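Workshop notebook, props and stage – June

Started 9 in the morning, finished after the evening run. Present for most of it: Ambros Schwaiger, Liesl Plattner from lunch on, me.

Dinner scene, act two. The director wants the whole supper played at normal speed now, with no cut before the toast. That means the table has to be laid on stage by the maid in the time it takes the aunt to read out the letter. We timed the letter twice in the afternoon. The actress is faster when she stands, so the blocking matters to us. I have asked stage management to tell us when it is settled and to stop changing it in the meantime.

The revolve is still noisy. Ambros took up the two access panels on the upstage side and found one caster with a flat spot. He swapped it for one of the old Gasser casters from the spares drawer. The knock is gone but there is still a low rumble at slow speed, mostly when the bed is on it. Bed weighs too much. We said so in the first design meeting and it is in this notebook somewhere.
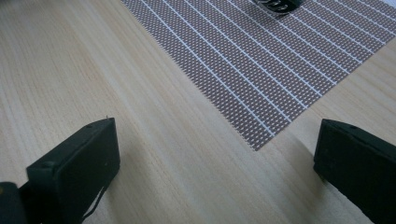 Ambros thinks the rumble comes from the track joint near the prompt corner. He wants to lift the deck there and look at the level, but we can't do it while the painters have the floor. They expect to be off it by 4 tomorrow. Until then the revolve stays at half speed and nobody stands on the edge of it, cast included.

Floor cloth: the Osutex arrived, two rolls, both the right gray this time. Laid one strip along the back wall under the working lights and again under the blue state. It goes a bit green in the blue. Lighting say they can live with it. I would still like to see it with the side light on before we cut anything.

Cutting plan as follows. Long strip first, from the dock doors to the false proscenium. Then the two short ones either side of the revolve, cut oversize and trimmed in place. Use the double-sided tape from the second shelf; the cheap one pulled up in the last show when it got warm. 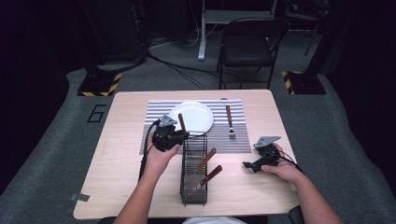
Fly floor

Bar 7 is rehung. The gauze had been touching the border on the way in, so we moved the border one bar upstage and reset the deads. Marked the ropes with new tape, white for in and red for out. Old marks are off. Please don't go by memory on this one.

The chandelier is still on a temporary line. Cerkel sent the wrong shackles again and Liesl has been on the phone with them. She got a promise for the day after tomorrow. If they don't come she will drive over to Bilham and buy them at the chandlery there, which we should probably have done in the first place. It doesn't fly over anyone until it is on the proper fittings and I have signed for it.

Evening run

Started at 7, stopped two times. First stop was ours: the garden door stuck with the actor behind it. The frame has moved since the flats were braced. I planed the top edge in the interval and it opens, but the brace needs taking off and refitting square. Second stop was sound, a missed cue, fixed in a minute.

The scene change into the kitchen is still too slow. The dresser is the problem – it goes off last and everyone waits for it. Liesl suggests turning it and taking it off behind the stove truck on the same path. We walked it through without the actors and it works if the stove goes early. Try it properly at the next run.

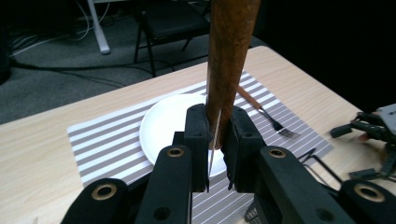 Knife with wooden handle, held upright.

Money: 500 left in the build budget after the floor cloth, before the shackles. Bed casters would come out of that too. I'd rather replace all of them than keep finding flat spots, so I will ask for a price tonight.

Still open: level at the track joint, garden door brace, side light on the floor cloth, second coat on the stair treads. The treads are tacky at the moment and have a rope across them. Ambros has the key to the dock doors and opens up in the morning.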